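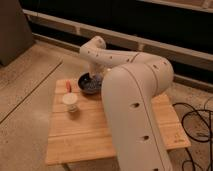
A small table made of planks is pleasant to eat at and a nuisance to wipe, and most of the trouble is in the seams. Crumbs and sugar settle there and a flat cloth slides straight over them. The method below is for a light wooden top with the boards running left to right, with a few things standing on it, such as a dark bowl and a short cup. It takes a few minutes a day and one longer session a month.

## What you need

- two soft cotton cloths
- a soft, dry brush (an old toothbrush will do)
- a small basin of warm water
- a few drops of washing-up liquid
- food-safe oil for the monthly job

## Every day

1. Take everything off the table. Bowls and cups go by the sink, even if they look clean, as the ring underneath is what marks the wood.
2. Brush along the seams in the direction of the planks. Start at the back and finish at the front.
3. Sweep the crumbs into your hand with a dry cloth.
4. Wring the second cloth out hard in the soapy water and wipe with the grain, one plank at a time.
5. Dry the top straight away. Press the cloth into each seam with a fingertip.
6. Wipe the bottoms of the bowl and cup before you put them back.

Dark glazed bowls show every smear, so give the outside a rub with the dry cloth while you have it in your hand. Speckled insides are the opposite -- they hide dried food very well. Run a finger round the inside and wash again if you feel anything rough. Cups with ridged sides need the toothbrush.

## Once a month

Leave the table bare overnight so that the wood is properly dry. Put a little oil on a cloth and work it in along the planks, then wait 90 minutes and buff off whatever is left. Don't pour oil on the wood, or it will collect in the seams and go sticky. In July I skip the oil altogether and do it twice in the following month.

## Marks that won't shift

Svenja Petersen uses a paste of bicarbonate of soda and water on tea rings, left for five minutes and wiped off with the grain. It works on pale wood. Test it on the underside first.

For anything deeper, sand the whole plank lightly by hand and oil it again. Sanding only the spot leaves a pale patch, and it took our table most of a year to lose one. Lay used cloths flat outdoors to dry before you throw them away -- oily rags left in a heap can catch fire.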